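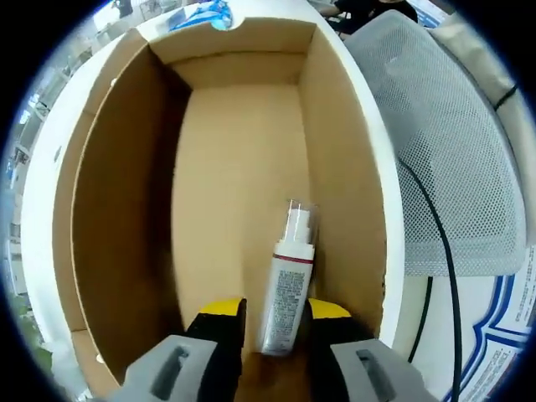
Home Politics Elections Statehouse Opinion Local

Lombardi says rival changed story on highway tolls

2018-03-26

GRURKASEO - State Sen. Guido Lombardi accused his opponent in the race for governor on Monday's front-running issue, highway tolls, of telling one thing to truckers and another to commuters.

Speaking to members of the Rumitz County Farm Alliance at their spring luncheon, Lombardi said former state auditor Dale Oberholzer had backed new tolls on the Duvex Bridge last November and then dropped the idea when polls turned against it.

"He was for the tolls when he was talking to the road builders," Lombardi told the group. "Now he's in front of people who drive that bridge to work, and he says he only wanted to study them. Those are two different positions."

Oberholzer's campaign called the charge false. A spokeswoman said he had supported a review of how to pay for repairs to the bridge and had never signed on to a toll at any price.

"Senator Lombardi has been in the legislature for 10 years and the bridge is in worse shape than when he got there," the spokeswoman said in a statement. "He would like to talk about anything else."

The two men are seeking their party's nomination in a primary that has turned mostly on taxes and roads. A survey of 1,896 likely primary voters released last week had Lombardi ahead by 6 points, with a large share of voters in the river counties still undecided.

Lombardi used most of his speech to lay out his own road plan, which would move money from the state's general fund into bridge repair and leave the gas tax where it is. He did not say which programs would be cut to cover the cost. Asked about it afterward, he said the details would be in his first budget.

He also promised to reopen the state permit office in Rumitz, which closed two years ago. Farmers who move wide equipment on state roads now have to apply by mail or drive to the capital - a complaint that drew the loudest applause of the afternoon.

Oberholzer is scheduled to speak to the same group next month. His campaign has spent the past several days in the southern part of the state, where he has the support of most county officials, and it began airing a radio ad there that criticizes Lombardi's votes on school funding.

The candidates have agreed to one televised debate before the primary. Lombardi has asked for two more. Oberholzer's staff said it was considering the request.

10 shares | 4 comments

Comments

rivercounty_mike
I cross the Duvex every day. Neither one of them has said when it gets fixed.

PattyL
He said "study" back in November. I was at that meeting. You can be against a toll and still want to know what one would bring in.

haybaler
Reopen the permit office and you have my vote. Took me three weeks to get one by mail.

T. Weller
Where does the general fund money come from? Schools, same as last time.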